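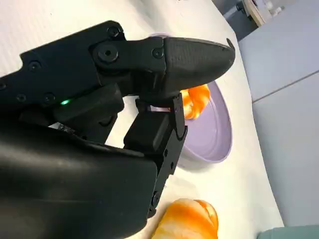 Rianne Groen had sorted the estate in the order set out in the Clirstead manual: paper, metal, glass, then plastics. The kitchen at Jitstead came last. She worked from a schedule of 424 lines, one line per item, and the schedule allowed three words for a description. Line 424 was a bowl. She wrote "bowl, pinkish-lavender", counted the hyphenated word as one, and found she had a word left over. She left it unused and moved to the column for value.

The value column took a figure or a dash. A dash meant the item went to Tangen with the mixed lots, where Henk Jacobs sold by the crate. Anything over 500 went to the specialist room. The bowl was plainly a dash. She held the pen above the box and did not write it.

Lieven Dekker came in from the hall with the tape and the second roll of paper.

"Is that the last?"

"Subject to value."

He looked at the bowl. "Dash," he said.

"There's a note in the file. The owner insured it for 1000."

"That must be an error. One nought too many, or two."

"She renewed it every December. The same figure each year."

Lieven put the tape down. The manual dealt with disputed values in section 2: where an insured sum exceeded the likely sale price, the valuer was to record the likely sale price and attach the policy. There was no procedure for asking why. He said so.

Rianne read the policy again. Under "reason for special cover" the owner had typed: in daily use. The form had been accepted and stamped, and then accepted again on each renewal, always over the same clerk's initials.

"What would it fetch?" she asked.

"In a crate? Nothing on its own."

She wrote the dash. Then she went back to the description and used the third word, so that the line read "bowl, pinkish-lavender, used". She attached the policy with a clip, as required, and wrapped the bowl in two sheets where the schedule specified one. Lieven initialled the page and did not mention the paper.

They shut off the water at the main and carried the crates down.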